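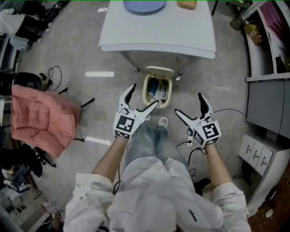 The grippers are the easy part to love. There are two of them, one for each hand, white printed plastic with black padded fingers, and the first time you close a pair on an empty crisp packet you laugh out loud. I did, anyway. I had gone to the shared workshop at Carkwood on a wet Saturday to write a page on people who build robots in their spare time, and I ended up staying until the lights were switched off.

The project is called Voven, and its aim is gloriously ordinary. It wants a pair of arms that can clear a table. Plates go one way, rubbish goes in the bin, and the arms do it without a list of instructions written for every plate and every wrapper. They learn by copying people. So before there can be arms, there have to be hours and hours of people tidying up with the same sort of fingers the arms will have, wearing a camera on their heads and trying to remember not to look at the ceiling.

By the time I visited the group had 1392 recordings they were happy with. Another 610 had been thrown away. The reasons for the throwing away are written in a ruled notebook that lives by the kettle, and I could have read it all afternoon. "Sneezed." "Used elbow." "Stopped to answer door." One whole page just says "sleeve".

Sleeves matter a great deal, as it happens. Each gripper carries a block with chunky black-and-white squares on it, a bit like the codes on a parcel, and the software uses those squares to work out where each hand is and which way it's tilted. Let a cuff slide down over one and the hand vanishes as far as the computer is concerned. Everybody at Carkwood now pushes their sleeves up before they do anything at all, including making tea.

## Fingers, version nine

The first set of fingers was straight, like a pair of rulers, and it could pick up a sponge and not much else. Version four had hooks. Version six was so springy that it flicked a teaspoon across the room and behind the radiator, where I'm told it remains. The present ones are partly curved, with soft pads on the inside, and they open out into a wide V that will go round a mug and still nip the corner of a paper napkin.

Printing them is slow. A full pair takes most of a night, and the older of the workshop's two printers, a Ruchti that came to them secondhand with a cracked door, has to be talked through the first layer. The pads are cut by hand with a craft knife from a sheet of black foam and stuck down with double-sided tape. They wear out. There's a biscuit tin of fresh ones, and a second biscuit tin of old ones that are "probably all right".

I asked what the whole lot had cost and got a proper answer, to the pound: £1171, not counting the computer, which was already there. The cameras were the biggest slice. The smallest was a bag of elastic bands, and from what I saw they do more work per penny than anything else in the building.

## Having a go

Of course I asked to try. You slide your hands in, someone checks the straps and the cables, and off you go. The cables are the thing you notice. One runs off each wrist, and for the first few minutes you move like somebody wearing a coat with the hanger still in it. After that they sort of melt away and you start to enjoy yourself.

Your brain adjusts to the fingers much faster than you'd think. Big things are simple. Cups are fine if you come at them from the side. Thin, floppy things are wonderful and maddening: a bit of clear film will cling to one pad, then to the other, and then sail off under the table just as you line it up with the bin. The group loves the clear film. If the arms are ever going to cope with a real kitchen they'll need to have seen plenty of it misbehaving, so the fumbles stay in, as long as the thing gets picked up in the end.

The bin itself has been the subject of long debate. A pedal bin was tried and dropped, as the arms won't have feet. A swing lid kept swallowing the fingertips. For now they leave a flip-top open and work on opening lids as a separate job, which has its own folder and, so far, its own bad language.

Recording number 1447 is the one they play to visitors. It's less than a minute long: bowl, spoon, wrapper, wrapper, done, all in one smooth run with no dithering. Whoever was wearing the camera gives a tiny nod at the end and the whole picture bobs.

## Next

The arms are coming from another workshop, in Tumton, where they've spent the winter on a wheeled stand. The hope is to bolt the Voven fingers on in February and let them loose on a single plate. Plastic, to begin with.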